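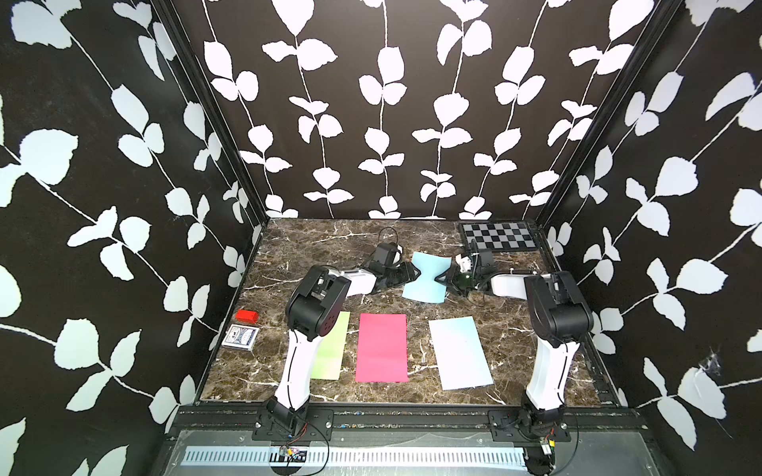
Fórum Ovau > Casa e bricolage > Bancadas e revestimentos

Tópico: Tampo castanho a imitar mármore com papel preto de folhas, fica pesado?

apolinar_c
31 de julho de 2019

Boa tarde a todos. Tenho um canto de trabalho com as três paredes forradas a preto, com trepadeiras brancas de alto a baixo, e um tampo castanho escuro com padrão de mármore, veios brancos e manchas mais claras. O papel é da Kondik, o tampo comprei na Pistetti. Gosto das duas coisas em separado. Juntas, a minha mulher diz que parece uma gruta.

O tampo tem 72 cm de fundo e custou 345 euros, portanto não o vou trocar. A dúvida é se mudo o papel ou se resolvo com luz.

spela.kos
Eu não mudava nada. O branco das folhas vai buscar o branco dos veios e por isso as duas coisas ligam. Punha uma fita de luz quente por cima e pronto.

Mimoza P.
Discordo. São dois padrões fortes encostados um ao outro. Ou o tampo ou a parede, os dois não. Eu deixava a parede do fundo como está e pintava as laterais de cinzento claro. Nas laterais as folhas estão sempre muito perto de quem trabalha e cansam a vista.

spela.kos
Mimoza, com as laterais cinzentas fica um painel preto sozinho no meio. Já vi isso feito e parecia um quadro de ardósia.

jozefj
Vivo com papel escuro há quase 12 anos e o que digo é isto: o problema maior é o pó, a cor passa para segundo plano. No preto vê-se tudo. Passo um pano de microfibra seco, de cima para baixo, e nunca uso produto com álcool porque me levou a tinta branca numa ponta.

Quanto ao tampo, castanho escuro brilhante marca dedadas. Água morna com uma gota de detergente da loiça e secar logo a seguir.

apolinar_c
Obrigado. As dedadas confirmo. Pensei em pôr umas folhas azul claro em cima do tampo, na zona onde pouso as coisas, para cortar o escuro. Alguém experimentou azul com castanho?

Mimoza P.
Azul claro com castanho funciona bem, sim. Nisso estou de acordo. Mas só uma cor, não comeces a misturar verdes e rosas.

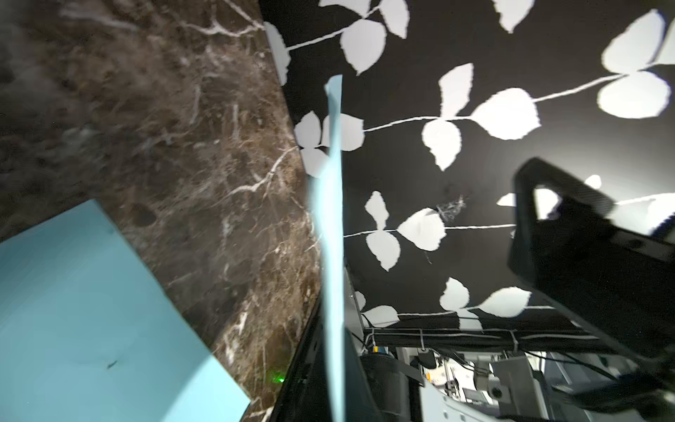
ansel_mb
Que azul se deve escolher para pôr sobre um mármore castanho escuro?

spela.kos
Um azul claro puxado para o água, e mate, para não competir com o brilho da pedra. Os azuis escuros perdem-se no castanho.

ansel_mb
Obrigado. Tenho um tampo parecido na entrada e estava inclinado para o azul petróleo. Vou pedir amostras das duas cores à Lumbao antes de decidir.

jozefj
Pede em tamanho grande. Com um quadradinho de 5 cm não se percebe nada em cima de um padrão com tanto veio.

Mimoza P.
E vê as amostras à noite também, com a luz que tens em casa. Continuo a achar que as paredes laterais deviam ser claras, já agora.

apolinar_c
Decidi assim: o papel fica, ponho a fita de luz e experimento o azul em cima do tampo até ao fim do verão. Se a minha mulher continuar a dizer gruta, pinto as laterais e dou razão à Mimoza.

jozefj
Se pintares, tira o papel primeiro. Tinta clara por cima de preto com desenho branco leva demãos que nunca mais acabam e o relevo das folhas pode notar-se na mesma.

apolinar_c
Anotado.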